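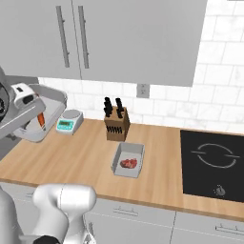

Soup month, or how I stopped buying lunch

Quick one because the bus is in half an hour and I haven't packed. November again. Which means soup.

Background for anyone new - last winter I added up what I'd spent on lunches near work and it was $345 in one month. One month! For sandwiches, mostly. Not even good sandwiches. So I told Greer Pollock at work I was going to bring soup every day until spring and she laughed at me, and then she started doing it too.

What I've learned so far, in no order.

Lentils are the whole game. Red ones. They fall apart and thicken everything and you don't soak them. Onion, carrot, a spoon of cumin, red lentils, water, salt, lemon at the end. I've made this maybe more times than anything else in my life. Still like it.

Salt late. I kept salting at the start and then it boiled down and I'd be eating seawater at my desk.

Potato leek - good the first day, weird and gluey after freezing. Don't freeze it. I froze 8 tubs of it. Ate every one out of spite.

Bread matters more than I thought. The bakery in Luvthorpe does a seeded loaf that goes stale slower than the others and toasts really well, but they sell out by noon so I usually end up with the plain one. Fine. Still bread.

The tomato one

People keep asking for the tomato recipe so ok. It's Styliani Makris's, she lived downstairs from me at my old place, and she never measured anything so niether do I. Two big cans of tomatoes. A whole head of garlic roasted till it's soft, squeeze it in. Butter, more than you want to. A handful of rice, cooked right in the pot, that's what makes it thick. Dried mint at the end. She'd be annoyed I use canned, sorry Styliani.

Blend half, leave half. Or blend none if you can't be bothered washing the blender. I usually can't.

Things that went badly

Beet soup in a tub with a bad lid, in a bag, with a library book. $12 fine plus a very long look from the desk.

Split pea. I forgot it on low and went to the store. Pot survived, barely. Smell didn't leave for days.

Anything with pasta left in it overnight. It just drinks the broth and you open the tub and its a casserole.

Next up is a peanut and sweet potato thing Nkrumah Quartey told me about, he says use way more ginger than seems right. Will report back if I remember. Also want a decent barley one if anybody has one - no mushrooms please.

Ok, bus.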